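Progress report on the small parts and work table, Larkitz workroom
To: Denise Crabtree
10 July 2021

Dear Denise,

I write to inform you how the work has gone on since February, when the first part of the Zerkholm grant was paid. The second part, 900 pounds, is not yet spent, and I explain at the end what we would like to do with it.

The old table was dark and thin pieces were easily lost on it, so we changed to a white top. It has a fine pattern in the surface, like wood grain, and we were first afraid this would disturb the eye. After 17 working sessions I can say that it does not. The dark blue rods are now our usual piece for the practice of laying out and putting away, and they are easy to find against the white.

Dark blue rod on the white table top, and the white table top with a metal rail. 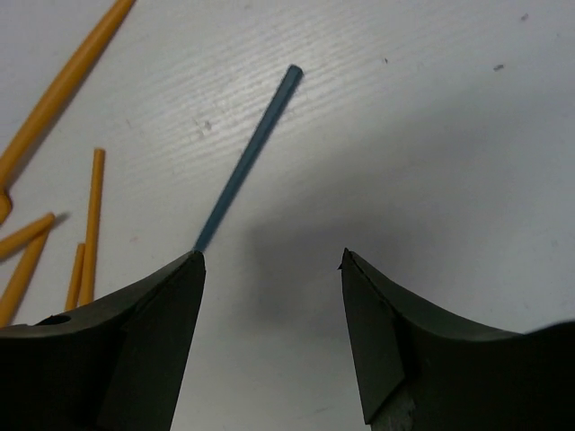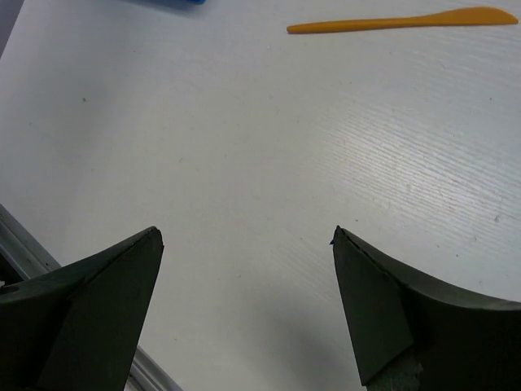 The rods were ordered from Trundlow in two deliveries. The first came complete. In the second, 43 pieces were a little too short for our use and Mr Gulyás has sent them back - the replacement is promised, but I have no date for it. Until then we continue with the first delivery, and the sessions are not delayed.

One matter is less good. The shade on the table changes during the afternoon and makes some parts of it greyer than others. We tried to move the lamp but the cable is too short. I would like to buy a longer cable and a second lamp, and to keep the rest of the money for storage trays, which we still borrow from the next room.

Please tell me if you agree with this use. I will send the receipts together with the next report.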